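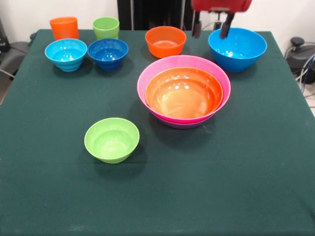

The Plastic Bowl Comes Back to the Table

Sunday, June 18, 2023

For years, colored plastic tableware lived in the picnic box and the kids' cupboard. Now it is turning up at ordinary dinners, and stores that stopped carrying it are making room again.

Drekside, a housewares shop in the old mill district of Ikthorpe, opened in 2000 with one shelf of plastic cups by the register. The shelf now runs the length of a wall. Bowls sell best, in orange and in every shade of blue. The shop sells them one at a time, and most buyers leave with a mix.

Price has a lot to do with it. A ceramic cereal bowl at Drekside costs $23. The same money buys a stack of plastic ones, and a dropped one usually goes straight back in the sink.

Color is the other draw, and it takes a little planning. Bright solids look best on a plain, dark ground. Green works well, the deeper the better, and a matte cloth sets off the shine of the plastic. Prints compete with the bowls, and white shows every spill. Let the cloth hang over the sides and a cheap folding table will pass for a good one.

Matching is optional. An orange tumbler can go with a light blue bowl, and a lime one with royal blue. Keep the big bowl for salad or chips and put it at a corner where people can reach it without leaning over their neighbors. Small bowls can sit in pairs for dips, olives or cut fruit.

Care is simple, with a few limits. Check the underside before using the dishwasher or microwave. Older pieces may have no marking at all, and those should be washed by hand. Tomato sauce stains light colors, so rinse soon after eating. Skip scouring pads, which dull the gloss for good.

Dark cloths need some upkeep too. They show lint and pale scuffs long before they show dirt. A damp sponge takes care of most of it.

Drekside plans to add plates in November, starting with the same orange and lime.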